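From: Radu Iordache
To: shop-builds list
Date: 1/17/18
Subject: Re: Hand-held grippers, first week

Tudor Manole wrote:
> The pair is together and both sets of fingers open and close
> without binding. I think we can skip the wrist joint and go
> straight to mounting them on the Trererell arms. If a person can
> load the slotted tray with them, the arms can too. I'd like to
> order the second 15 servos from Brelholm before the price goes up.
> Any objections?

Yes, one, and it's the same one I had in October.

"If a person can do it, the arms can too" is carrying a lot of weight in that paragraph. A person holding a gripper is correcting all the time with the shoulder, the elbow and the wrist, and doesn't notice doing it. Take the wrist joint away and you have a different tool. I've watched the Rudever kit do very nice work in somebody's hands and then push a carton clean off the bench once it was bolted down.
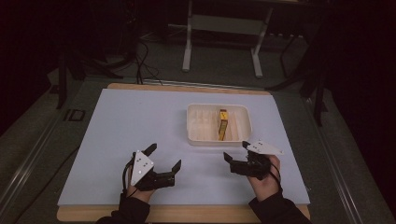

My worry is the approach angle. The slots in the tray are narrow and they run front to back, so whatever goes in has to arrive lined up with them. Tudor has his fingers coming in from the two sides, spread wide, with the little yellow box standing in its slot between them. Fine for squeezing it. Now fill the slots on either side and tell me where those fingers go. The box also leans toward the back, so a straight lift isn't going to be straight unless something gives, and on your list of parts the thing that gives is the wrist.

I'm not against the arms – I paid for a third of them. But 15 more servos is a lot of money on a hunch. Before anyone orders, could we do 29 loads with the elbows strapped to the bench and write down every miss? If we get 3 or fewer I'll shut up and chip in.

On the software side, Hämäläinen's notes say the finger pads are good for 3,000 cycles. I'd like to know on what. Cardboard is a lot rougher than the test block they ship.

Also, who has the long hex key? It isn't in the drawer.

Radu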